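Storage and Layout in Small Teaching Kitchens
Speaker notes, Meinir Craddock
February 23, 2025

Slide 1. Introduce the Ovley survey. 76 kitchens, all used for short cooking classes. State the scope: work surfaces and small equipment only. Ovens and extraction are covered by Idris in the next talk.

Slide 2. Definitions. "Station" means the surface used by one pair of learners. "Set" means everything issued to that station at the start of class. Ask the room whether anyone uses a different term - Beddoe calls it a kit.

Slide 3. Reach. Items used more than once in a recipe go in the front half of the station. Lids stay on pots until the pot is needed. Do not read the table aloud. Point to row 4 and move on.

Slide 4. Round tables. They seat a pair well but waste space at the rim, and rectangular boards overhang. Seren Dafis has the measurements if asked.

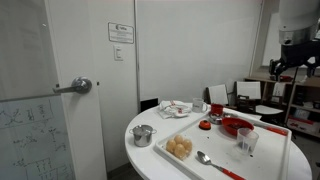

Slide 5. Trays. A tray with a raised rim sets the limit of the station and allows the set to be carried to the sink in one trip. Eggs are the usual objection. Grouped in a corner of the tray, as on this slide, they have the rim on two sides, and the measuring cup and red bowl can be moved without touching them. The lidded pot stands outside the tray, and the mug and the napkin are at the back. Pause for questions on tray size.

Slide 6. Cost. The Prunberg refit came to 3,155 for trays and shelving. Do not give a per-station figure - the shelving was shared.

Slide 7. Next steps. Second round of visits in March, led by Josué Conceição. Sign-up sheet is by the door. Allow up to 2 minutes for changeover.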